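**pkuusisto**
Our rule for sim runs is a 50 mm standoff before the gripper closes on anything in a holder. Justamel wants 22. I'd keep 50 until the wrist view is checked on every approach.

**filipa_n**
22 is fine if the speed cap is on. We log the standoff pose and stop there for review - no skipping. 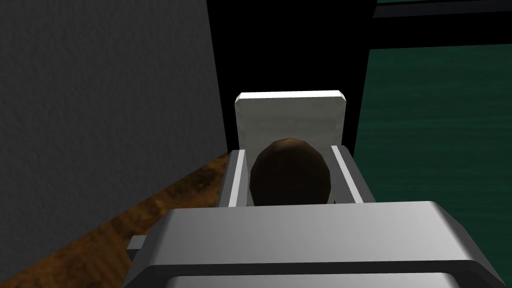
Deolinda says a speed cap is no substitute for distance, and she wants both written into the Draston checklist.

**jcorreia**
Disagree. Two limits means people tune one and forget the other. Pick one and test it over 100 runs.

**pkuusisto**
Fine, but log the failures too.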